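Zendano Community Help

We use cookies to remember your settings and keep the forum working. Accept / Manage choices

Can an arm and gripper clear a mixed table yet, or am I wasting my evenings?

Posted by benchrest_ash

I run the small-parts side of a returns workshop and I have been asked whether a machine could take over one chore: clearing the sorting table at the end of a shift. Everything on it goes either into a crate or back on a shelf. There is no fixed layout and the items change daily. Cans, cartons, small tubs, pens, soft things that have no proper shape.

The quote I have is for a Zallton arm with the Cledum control package. The salesman says "pick anything". My last experience of automation was a palletiser installed in 1992, which picked one thing, provided you put it in the same spot every time, so I would like a second view.

The arm would have one gripper with two fingers, a camera near the wrist and a second camera watching the whole table. Cycle time does not matter much. It has all night. What matters is that somebody does not have to come in at 5 and finish the job by hand.

Typical mix:

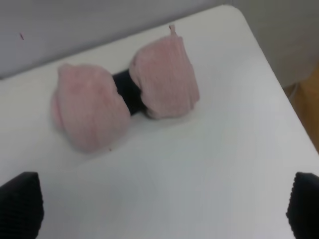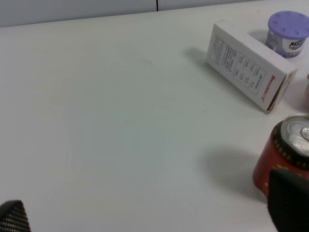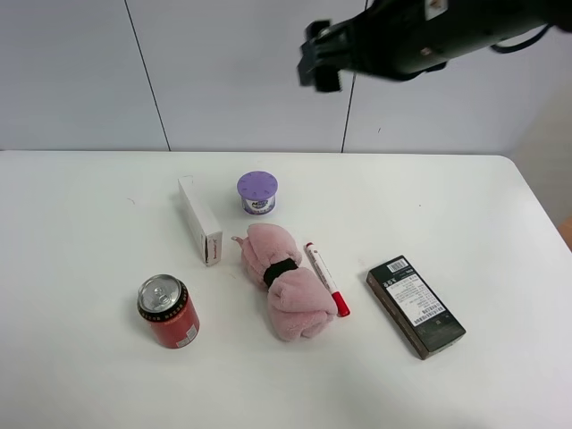

My specific worries are the soft items and anything lying flat. I can also change the table or the crate if that helps, but I cannot change what people leave on it. Is this a realistic job today, or should I tell the office to wait?

Nosipho Motaung

Realistic in part. Split the job by item type before you talk to the salesman again, as the answer differs a great deal.

Upright can: straightforward. It is rigid, and a two-finger grip across the diameter works if the opening of the gripper is wide enough. Check the stroke on the data sheet against your largest can. Shiny tops can upset depth cameras, so ask which type of camera is in the quote. A full can and an empty one also need different grip force, and the camera cannot tell you which it has.

Carton on its side: fine across the narrow dimension, poor across the long one. The gripper has to turn to match the angle of the box. Any current package should do this. Open end flaps are a nuisance – a finger goes inside the flap, the box lifts at one end and swings.

Pen or marker: harder than it looks. The fingertips must come down almost to the table without hitting it. You want some give in the fingers or a force limit on the downward move. A thin rubber mat on the table helps, and it costs very little.

Soft items: easy to pick up, awkward to put down neatly. A bunched piece of fabric can be gripped nearly anywhere. If it only has to land in a crate, count it as solved. If it has to sit on a shelf facing forwards, count it as unsolved.

Small tubs: grip the body and keep off the lid. A lid that is only pushed on will come away and leave the tub behind.

The real trouble is items that stand close together. The fingers need clearance on both sides, so a tub tucked behind a box may have to wait until the box has gone. Good software works out the order. Weak software tries the tub first, knocks the box, and then carries on with an out-of-date idea of where everything is. Ask for a fresh look at the table after every pick.

We run a comparable cell with a Gasser gripper. Over our last logged period it made 3584 picks, and nearly all the stoppages were flat items or crowding. We set it to make 3 attempts at an item, then leave it and move on. The leftovers are sorted by hand in the morning. I would plan on having leftovers, and I would write the permitted number into the purchase terms.

Crate yes, shelf no, is my short answer. Ask for a trial on your own table with your own clutter, set out by your own staff.

tollgate77

Wait. Ours was fine at the demo and useless by the Wednesday. Somebody had moved the table a few inches and the calibration was out. A person with a crate does it in no time.

old_fitter

Agree with Nosipho on the trial. I would add two things. Bolt the table down, or bolt the arm to the table, and the fault tollgate77 describes mostly goes away. And look at the finger pads. Textured ones hold cartons well but they fill with dust and lint, and grip falls off slowly enough that you blame the software. We wipe ours at shift change and replace them every January.

If the office only wants the table bare and does not care how, price a tipping table and a chute as well. It won't sort anything, and your tubs may not thank you, but it has one moving part.

Last updated: January

Related threads
Gripper stroke and payload: reading the data sheet
Cledum package stops after failed pick
Picking flat items from a hard surface
Wrist camera or overhead camera for a small cell?
Zallton arm: recalibrating after a table move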